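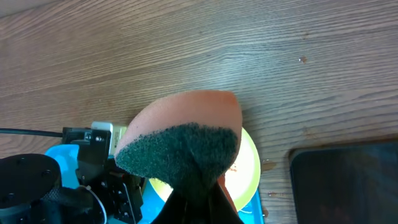 Booth notes / Audiobook editing

11 April 2024

Chapter nine of Skakwood is finally through the first edit pass, and I'm writing this down while I still remember what I did to it. Velimir Janevski narrated the whole thing in a small booth with the door seal going, so there's a low hum under chapters six to nine. I tried the broad noise reduction first and hated it (he sounded like he was reading from inside a sock). Went back to the raw file, took out everything below 45 Hz with a gentle filter, and left the rest alone. Much better! You can still hear a bit of it in the long pause before the letter scene, but I'd sooner have a bit of hum than a sock.

Pickups: Velimir says "Clarnine" two ways. In the early chapters it rhymes with "fine", and from chapter seven on it rhymes with "mean". I asked the author and she wants "fine", so that's a pickup list of every line from seven onward. I've marked them in the session as orange flags. Please don't clear those, Houshang, I know you like a clean timeline.

Mouth clicks were bad after lunch, as always. I cut 370 of them by hand before I gave up and let the plugin have a go at the rest on its lightest setting. It ate the start of a few hard K sounds, mostly on "Kovačević", the landlord, who of course is in every second paragraph. I pasted good ones back in from chapter two, and I had to drop the level a touch to match.

Room tone: new file is in the shared folder, recorded after the door seal was replaced. Use it for the pickups only. For the old chapters keep the old tone – the joins jump out if you mix them.

Houshang Naseri listened to the retail sample on his phone speaker and thought the opening was too slow. He's right, I think. We had it starting on the dedication and then a good stretch of weather. I moved the start to the argument on the stairs and it gets going right away. The fade at the end is 1000 ms now, and it used to be so short it felt like somebody pulled the plug.

The session is at 1690 edits. Saved as Altero_pass1, with a copy on the backup drive. The name is left over from the old template, I'll fix it when I export.

Still to do: send Velimir the pickup list, check the breath before "she had signed it" in chapter eight, ask whether the end credits need the translator's name read out or only printed.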